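Suchbegriff eingeben Suchen

Neue Hausregeln für Aufnahmen mit Handgreifern

Ab Oktober gilt bei Lemma in Sindville die überarbeitete Fassung der Regeln für Textilaufgaben. Sie umfasst 16 Punkte auf acht Seiten und ersetzt das Merkblatt aus dem Pladon-Projekt. Yurii Dmytriv hat dafür 878 Aufnahmen durchgesehen. Beanstandet wurden 56, meist wegen eines zu frühen Griffs.

Punkt 3 betrifft die Annäherung: Die Finger bleiben offen, bis beide Polster über der Stoffkante stehen. Erst dann wird geschlossen.

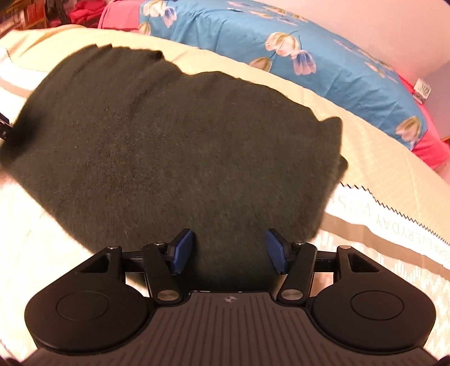

Annäherung an die Stoffkante mit offenen Fingern

Bei Arbeiten mit zwei Greifern führt immer nur eine Hand, die andere hält Abstand oder fixiert. Der Wechsel wird nicht mitten in einer Faltung vorgenommen. Dunkle Strickware auf hellem Bezug ist zulässig, schwarze Teile auf schwarzer Unterlage sind es nicht mehr.

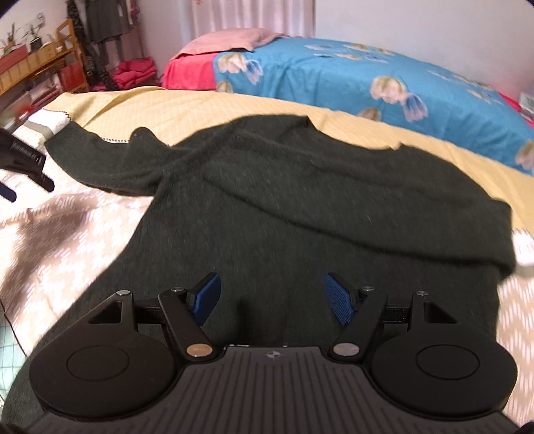 Schwarzer Pullover auf hellgelbem Laken, zweiter Greifer links

Private Räume bleiben als Aufnahmeort erlaubt. Namen, Briefe und Bildschirme mit persönlichen Inhalten müssen vorher weg.

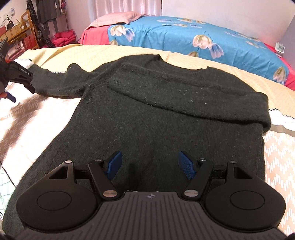

Neu ist Punkt 11 zur Benennung von Zwischenzuständen. In Dridadmont und Sindville wurde bisher verschieden protokolliert, was die Auswertung erschwert hat. Künftig wird jeder Ärmel einzeln erfasst: Beim grünen Pullover lautet der Eintrag „links gestreckt, rechts über die Brust gefaltet“. Die Angabe „halb gefaltet“ entfällt. Rückfragen nimmt Siwan Pugh entgegen.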